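Back from the wealth planning day and typing this up before it all goes out of my head. Train was late, coffee was bad, notes are a mess.

So. Trusts. I went because of Mum's flat and the bit of money from Dabbas, which has been sitting in a current account doing nothing since September. Thulani Nkosi kept telling me to get it sorted and I kept saying yes yes.

First session was Nandi Shabalala on family trusts for people who aren't rich. Packed room. She was good - quick, no slides for the first 15 minutes, just talked. Main thing I wrote down: decide who the trustees are before you decide anything else. Most people do it the other way round and then end up with a brother who won't sign things.

Second session, a man from Pasent on fees. Less fun. Their set-up charge is 822 pounds and then a yearly fee on top, and he went past the yearly fee very fast. I asked. He said it depends. Hmm.

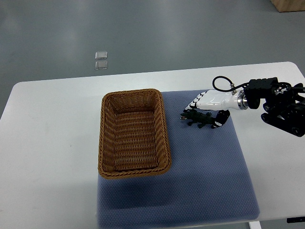
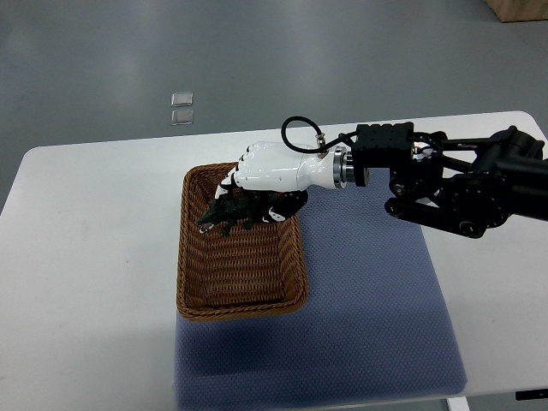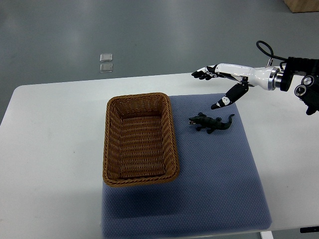 Anyway, the fees. Went through my handouts on the train and Drilbridge charge less up front but want 8 weeks notice if you change a trustee, which seems a lot. Tumach don't do small trusts at all, so thats them out. What I need is one place for the paperwork, and a woven basket like the brown one on the blue-gray mat would do me fine for now. Deeds, bank letters, Mum's will, all in together. Fancy folders can wait. Nandi said the same sort of thing, that a lot of trusts go wrong over a missing letter and a family row about who had it last.

Still not sure about:

- whether the flat goes in or just the cash
- who the second trustee is (Thulani says not him)
- tax. Just, tax. Need to ring someone

Two of us at lunch were in the same boat with a parent's flat and neither had a clue about the ten year charge. Felt better after that tbh. The woman next to me had already paid a solicitor twice for the same letter.

Will ring Drilbridge in the morning and ask about the notice thing, and wether they'd take on just the cash to begin with. If anyone has used them, leave a comment please. Got to go, dinner's on.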